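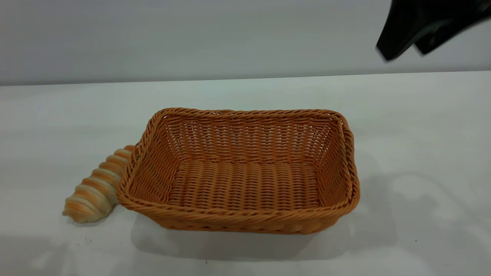
Woven basket, tan-orange, braided rim

From: Svyatoslav Nechyporuk
To: Kistdale Radio listeners list
Subject: Re: [kistdale-listeners] The Stesley episode, and what's up next

Rasmus Urbonaitė wrote:
> Did anybody else catch the morning show this week? I tuned in halfway
> through and heard a man talking about running the old lock at Stesley,
> but I missed his name and the music after it. Is there a way to hear it
> again? Also, are they still doing the book segment? I haven't heard one
> since before the holidays.

Hi Rasmus, and hi all,

Yes! I caught the whole thing, for once, as I was stuck in the kitchen waiting on a plumber. The lock keeper goes by Hnatiuk on the air (no first name that I heard) and he's been there 23 years. My favorite part was the bit about the winter they had to chip the gates free by hand, and he got so wrapped up in telling it that the host had to cut in for the weather. I'd happily listen to another hour of him.

The music was Leller, the four-piece from over by the mill. They did two songs in the studio, the slow one with the accordion and then a faster one I didn't know. I think the fast one is new. If you were at the porch concert last summer, it's the same lineup except for the drummer.

You can hear all of it again on the station's website. Go to the morning show page and look for episode 1365. The interview starts after the local news, and if you hit the pledge message you've gone too far. It didn't play on my old tablet but it was fine on the laptop.

The book segment is coming back in February, according to the host. She's lining up a Stesley writer with a first novel about a family that runs a bowling alley, 96 pages, so even I might finish it in time. Listeners can send in questions ahead of the taping, and she'll read a few on the air. Last time she read mine and got my name almost right!

One more thing while I'm typing. The pledge drive is 105 people short of where they wanted to be, so if you've been meaning to renew, now would be good. Five bucks counts the same as fifty for that number.

Rasmus, did you ever find the tape of the old Saturday jazz hour? I'd still love to borrow it.

Svyatoslav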